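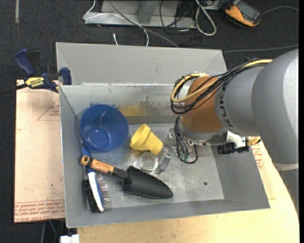 Thierry Picard asked how the move to the Dellden library branch is going, so a few notes.

1/ We have 3,446 books to get across town by May. 286 are boxed. Paperbacks first, they stack better.

2/ Keep boxes small. A big one full of hardcovers can't be lifted by one person – we tried.

3/ Write the shelf range on two sides of each box. Last time we only marked the lids and then stacked them.

4/ Local history stays at Blackburn Street until the new shelving is in. Rohani Hidayat has the list if you need something from it.

5/ Holds still work. Pickup is at the front desk, same hours as before.

6/ Loans due during the move get 11 extra days. You don't have to call – it's already in the system.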